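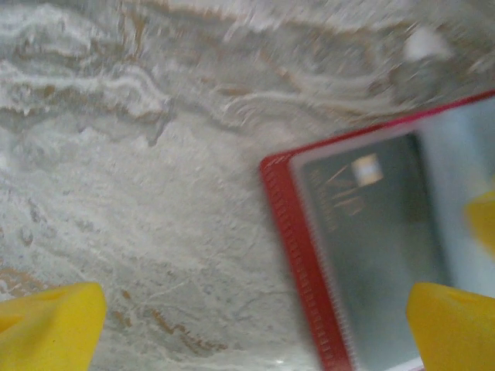 # Gathering Demonstrations for a Kitchen-Counter Pickup Policy

Project report, Group Griter
Lenni Salminen, Helmi Kuusisto, Taras Nechyporuk
Supervisor: Myrtle Zamora

## 1. What we set out to do

When we signed up for this course in January, all three of us imagined we would spend most of the term on the network and a few afternoons on the data. Our supervisor smiled at that plan and let us keep it for nearly two weeks. This report is therefore mostly about collecting examples, with a shorter part at the end about the first training run.

The task is easy to say: the arm should find a thin, flat thing lying on a counter, pick it up by one side and put it down inside a taped square. Flat things are awkward for a two-finger gripper. There is very little height to close on, and if the fingers come down a bit too low they press on the stone and the arm stops with a force warning. We wanted the policy to learn this from people doing it well, using only the view from the wrist.

## 2. Setup

We worked at the counter in the Arnska teaching kitchen, which has a polished stone top with a cloudy gray pattern and wavy tan veins. Valtteri Rantala, who runs the lab downstairs, had suggested a plain white table first, and we did record there for one evening. The stone was much harder and (we think) much more useful. It shines, and the veins can pass for the edge of something when the picture is soft.

The fingertips are the yellow pads that came with the gripper. They stay at the bottom of the wrist view all the time, so the policy always has them to compare against. Helmi wrote the recording program, which we called Fallon, and it saves video, joint positions and the gripper opening together. The person driving the arm holds a hand controller and has a stop button within reach.

## 3. How we collected

We made 139 demonstrations altogether. Each one started with the object in a new spot and at a new angle, and we tried hard to include tilted placements, as our own habit was to lay everything down neatly and parallel to the counter. Taras noticed this in the first batch and made us a little sheet of starting angles to follow, which we grumbled about and then used for the rest of the term.

The object we leaned on the most was a flat rectangle with a thick red border and a dark gray panel in the middle. It has a ribbed edge down one long side, and we were very fond of it! The red stands out well from the stone, while the dark panel and the pale margin around it can pick up reflections, so it gave us an easy cue and a hard one in the same thing.

## 4. Cleaning up the recordings

We threw out 16 demonstrations. Most were ones where the driver had stopped halfway to think, and a few had lost their joint data. What we argued about longest was blur. Lettering on an object often smears past reading when the wrist moves, and Lenni wanted those stretches removed. Helmi pointed out that the arm will see exactly the same blur when it runs on its own, so we kept them – with a note in the log so that anyone using the set later can filter for themselves.

## 5. First training run

We trained on the 123 that were left, using the lab's Leinonen machine overnight. In 34 test attempts the arm usually went to the correct side of the object, and the approach looked surprisingly like Taras's driving, slow at first and then rather brisk. Closing the fingers was the weak part. It tended to close too early, and more so when the object lay at a steep tilt, where we still have the fewest examples.

## 6. What we would change

We would write the angle sheet before recording anything, and we would agree on a common driving speed. We would also like more recordings of second tries, where the first grasp slips and the driver recovers. The next group is welcome to our log and to Fallon; the settings file has Helmi's comments in it, and the controller needs charging before every session.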